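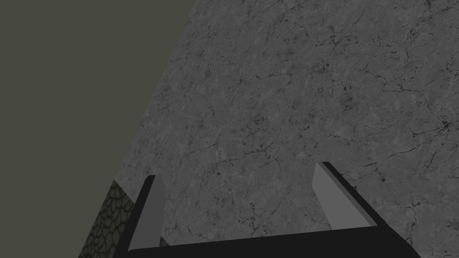
渲染画面,灰色石纹平面,带细裂纹。

站内搜索 请输入关键词 搜索 高级

2023年7月8日 记录:Dariusz Bednarek

Kitarau 平板,第三方电池校准工具复测。

先写结论,省得大家翻到最后:我不信这个工具能“恢复电池容量”。到今天为止,手里没有一个数据能让我改口。

起因是 Vurnotero 论坛上那个置顶帖,说刷完他们的校准包以后,旧机续航能多出一大截,跟帖一片叫好。我把跟帖从头看到尾,贴出测试条件的只有两个人,其中一个测试前后连屏幕亮度都不一样。剩下的全是“感觉耐用多了”。感觉这东西没法记进表里。

测试机是一台 Kitarau,系统原版,未解锁,一月份换过一次充电口小板,电池没动过。开始之前关掉自动亮度、定位和后台同步,只留 Wi-Fi。亮度固定在中间档,循环播放本地同一段视频,音量静音。室温没有控制,只能说窗户一直关着。这一点以后有人要挑毛病,尽管挑,我自己也觉得不够严。

第一轮,不装工具,充满后放到自动关机,442 分钟。
第二轮,装工具,按说明做完“深度校准”,再充满放完,多了 13 分钟。

看到这里论坛上的人大概就要发帖庆祝了。先别急。我把工具卸掉,恢复出厂设置,又跑了第三轮,比第一轮多 15 分钟。也就是说,什么都不装,光是清一遍系统,结果比装了还好一点。三轮数据说明不了谁优谁劣,只能说明这点差别落在正常波动里面。至少我看不出别的解释。

再说它到底做了什么。我把安装包拆开看了,混淆得不厉害。所谓深度校准,主要动作是删掉系统的电池统计文件,然后弹一个进度条,走 10 分钟。进度条在跑的时候,后台什么也没干,就是一个定时器。统计文件管的是“哪个应用耗了多少电”那一页,跟电芯还剩多少容量没有关系。电量计芯片有自己的学习逻辑,没有 root 的机器,一个普通应用也碰不到那一层的寄存器。

Iwasaki 看过我的草稿,提出一个反对意见:显示百分比不准的机器,完整充放一次以后确实会变准,用户觉得有效不全是幻觉。这个我同意。但那是充放电本身的作用,工具说明里恰好要求用户先充满、再放空、再充满。功劳算在谁头上,各位自己判断。顺便提醒,老电池经常放到关机并不是好习惯,为了“校准”每周来一次就更没必要。

权限方面也不舒服。它要通讯录,要精确定位,还要“显示在其他应用上层”。一个校准电池的东西要通讯录干什么,我给作者发了邮件,到现在没回。抓包看到它启动时会连一个统计域名,传的内容是加密的,我没有继续往下挖,所以不写它偷数据,只写我不会在自己的手机上装。

Gravent 那边有人说他们的新版固件自带类似功能,效果“经过内部验证”。内部验证的表格我要过,没给。没给就当没有。

还没做的:
- 同样条件再跑几轮,至少把波动范围弄清楚
- 找一台百分比明显跳变的旧机,最好是会从二十几直接掉到关机的那种
- 用外接的电流表记放电曲线,不要再看系统自己报的数
- 第二轮的日志少了开头一段,原因没查到,可能是我清缓存时误删

有人问能不能先把第二轮的结果发到群里,我的意见是不要。单独拿出来,那就是一条“实测有效”的截图,第三轮不会有人转。要发就三轮一起发,连同室温没控制这一条。

备份放在共享盘“电池”目录下,原始日志没有改过。表格里标黄的格子是手抄的时间,跟日志对过一遍,对不上的以日志为准。测试机还在充电架上,别拿去装别的东西,下一轮我接着用。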